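Why my grasp planner asked for 2892 retries

Since January I am rewriting the grasp planner in Citlow, our small simulation tool, and this week I finally read the log properly. 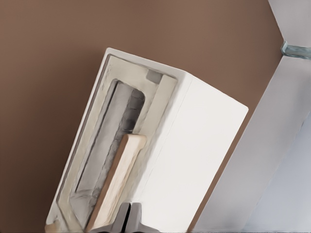

The planner scores each grasp from depth alone. In open space this is good enough. With a board leaning in a narrow slot, like the tan one in front of the fingers, the slot walls also get points, and the planner may choose a wall. I added a check on the colour of the patch, and the retries went down to 258.

The remaining ones come from views with almost no depth change. I have no good answer for these yet – maybe a second camera pose.
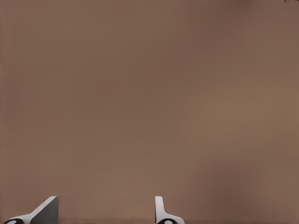 Posted by Lieselotte Fuchs in Citlow notes | 2 comments

A plain brown surface gives the matcher very little to hold on to, so now I skip the pose update there and keep the last one.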